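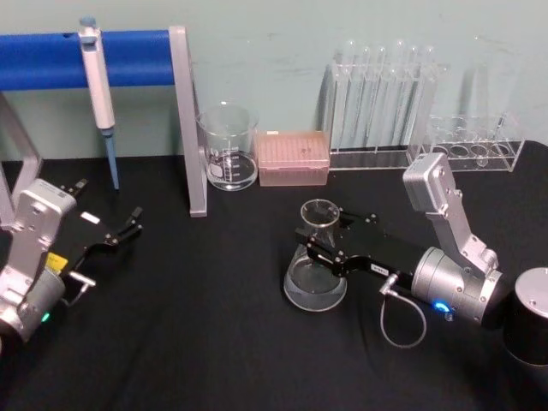

How often should a small teaching lab check its pipettes?
Once a term is enough for most teaching work if you check them by weighing water, and once more whenever a pipette has been dropped or opened.

Eneck Lab Talk > Small labs > Equipment care
Topic: Checking pipettes ourselves, or send them out?

chingwen_tam wrote:
Good evening to all. I have taken over the equipment in a teaching lab, room 414, and I inherited 27 single-channel pipettes of very different ages. The person before me sent everything to Hung for service each April. I have the old invoices and the price is painful for our budget. Some certificates are in a folder, some are missing, and the serial numbers are written by hand so I can not always tell a 1 from a 7.

My idea is to check them here by weighing water, and to send out only the ones that fail. We have one Cikano balance which reads to the tenth of a milligram. I have read the general instructions and I think I understand them, but I would like to hear from people who really do this in daily life. How much time does it take? And is it acceptable if students later put the results in a report?

Ching-wen Tam

drybench wrote:
Do it yourself. I have done it for years. Distilled water in a small beaker on the balance, tare, dispense, write the number, tare, dispense, write the number. Ten times at the full volume and ten times at the lowest volume you use. A patient person with music can do a whole rack in an afternoon.

The certificate is a piece of paper saying that the pipette was good on the day when somebody in another city looked at it. Then it went in a van.

fykuo wrote:
I disagree with drybench in part. For teaching, yes, check at home. But if any of these pipettes goes to a project where the result leaves the building, you want the paper. My suggestion is to divide them. Choose the few which are for serious work, mark them with colored tape, and send only those to a service. All the others you check yourself.

Also please do not trust the tenth of a milligram too much for the small ones. If you dispense two microliters, the weight is only two milligrams, and a little air movement is already a visible error. For the small volumes I close the balance door each time and wait for the number to stop. It is boring but there is no other way that I know.

Feng-yi Kuo

chingwen_tam wrote:
Thank you both. The colored tape is a good idea, I did not think to separate them. For the small ones, does the water disappear while I am weighing? Our room is quite dry in winter.

drybench wrote:
It evaporates, yes. Put a second beaker with water inside the balance chamber, next to your weighing vessel but not on the pan. Also use a narrow vessel, not a wide dish. Leave the water in the room overnight so it has the same temperature as everything else. Read the temperature and use the table for the density, or you will make a small mistake in the same direction every time and blame the pipette.

mintleaf_r wrote:
I am a bit surprised that no one asked about the hands. In our lab we had a pipette that "failed" on each check. We sent it out, it came back with a perfect report, and it failed again. Then my colleague tried and it passed. I was pushing past the first stop when I took up the water. So before you judge the pipette, let two people measure with it.

fykuo wrote:
+1 for this. I let each new student weigh their own water before they touch a real sample. Between the first and the last try, the difference can be up to five percent, same pipette, same tips, same day. They learn more from this than from my speech about the angle of the hand.
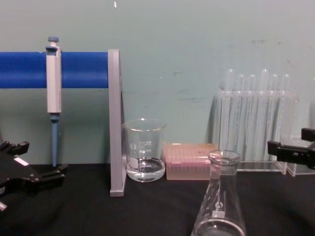
Last edited on August 4, 2021 by moderator (two duplicate replies merged, title corrected)

halfstep wrote:
Sorry to bring a different opinion into a friendly topic. I think the weighing is fine but it comes second. Most of the bad pipettes I have seen were bad because of how they were kept: lying flat in a drawer with a wet tip, so liquid runs into the body and the piston gets rusty. Or thrown into a box with the scissors. If you fix the storage you will have much less to calibrate.

Our rules are simple. Hang it up after use. Tip off first. Turn it back to the highest volume before you go home.

drybench wrote:
The highest volume rule, I never believed it. The spring does not care. I have an old Endetar that stayed on the same setting since I got it, and it weighs out perfectly.

halfstep wrote:
One pipette is one pipette. Our service man told us to do it and it costs one second. I do not insist that it is physics.

drybench wrote:
Service men tell people many things.

fykuo wrote:
Please, both of you. The manual of the model should decide this. Some manuals ask for it and some do not mention it. With hanging and removing the tip I agree completely with halfstep, and I would add: wipe the lower part with alcohol once a week, and do not let students take the volume knob beyond the printed range. This last thing kills more pipettes in our place than rust does.

chingwen_tam wrote:
I come back with a report, in case it is useful for someone with the same problem.

I started with the paper work. I gave each pipette a new label with a short number, and made one sheet per pipette with the model, the serial number, and a free space for remarks. The remarks space was the best decision. I already wrote there things like "tip ejector hard to press" and "knob turns too easily," which never appeared on any certificate.

Then I weighed. The first evening was not good. I was too fast, my numbers went lower and lower, and I thought that the pipette was leaking. It was the new tip. I had not wetted it before the first measurement, and then I changed it in the middle without thinking. The next day I filled and emptied each tip a few times before I counted anything, and the numbers became much closer to each other.

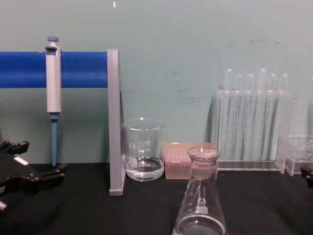

After that the work went faster than I expected. I did the large volumes first, when I was fresh, but I believe now it should be the opposite, because the small volumes need the better concentration. From the whole set, five did not pass. In two of them the seal was simply old, and after I changed it and put a very thin layer of the correct grease they passed also. The remaining three went to Hung, and the price for three is something I can explain to my department without sweating.

About the reports of the students: I asked our coordinator, and she is content if the sheet is available and the date of the check is written in the method section.

drybench wrote:
Good result. How did you do the seal? On the Endetar ones the little ring likes to jump across the room.

chingwen_tam wrote:
It jumped. I found it under the balance table. For the second pipette I opened it inside a clear plastic bag, with my hands in the bag, and nothing escaped. I would recommend also to take a picture with the telephone after every part you remove – the order of the spring and the ring is not as obvious as it looks when you are putting it together again.

mintleaf_r wrote:
Which grease did you use? I was told that normal silicone grease from the glass joints is OK and I am not sure I believe it.

fykuo wrote:
Do not use the joint grease, it is too thick and the piston will move with small jumps. Use the one which comes with the pipette or which the maker names. And really a thin layer. If you can see it, take half of it away.

halfstep wrote:
We used joint grease one time when there was nothing else. It worked for some weeks and then the plunger came up so slowly that people took their tip out of the liquid too early. So I agree with fykuo here.

chingwen_tam wrote:
I used the small tube that was in the drawer with the Endetar spare parts. There is enough left in it for many years, I think. I have one more question and then I leave you in peace: do you check the multichannel ones in the same way, every channel alone? We may receive one from another department and I would like to know what I am accepting.

drybench wrote:
Every channel alone if you are honest, first and last and one in the middle if you are tired. Start by drawing up colored water and looking at the levels from the side. If one is clearly lower, you do not need a balance to know that you have a problem. Often it is only a tip that does not sit well.

fykuo wrote:
I would do all channels the first time, so you have a starting point. Later you can do fewer. And ask the other department for the old sheets before you say yes.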